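Search Search this site Go

Nomby (festival)

Nomby is an annual outdoor music festival held each December at Lunent, a coastal town in Teltari Shire. It runs for 4 days and presents pop, hip-hop and electronic acts on two stages. Capacity is capped at 2219, of which 1146 places are allotted to campers.

Security

Policing at the entrance gates was withdrawn after a dispute over user-pays charges between the organiser, Mai Touring, and the shire. Licensed crowd controllers now staff the gates, and police attend only the perimeter road. Packaged goods carried by patrons are inspected at tables before entry. 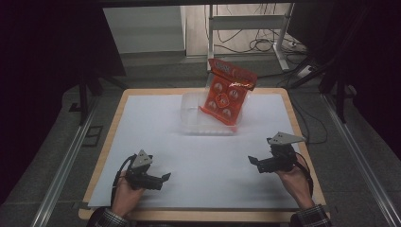
Reception

The withdrawal drew criticism from local traders, and a petition seeking its reversal gathered 1000 signatures. The shire declined to amend the permit. Headline performers have since been required to lodge separate security plans with their contracts.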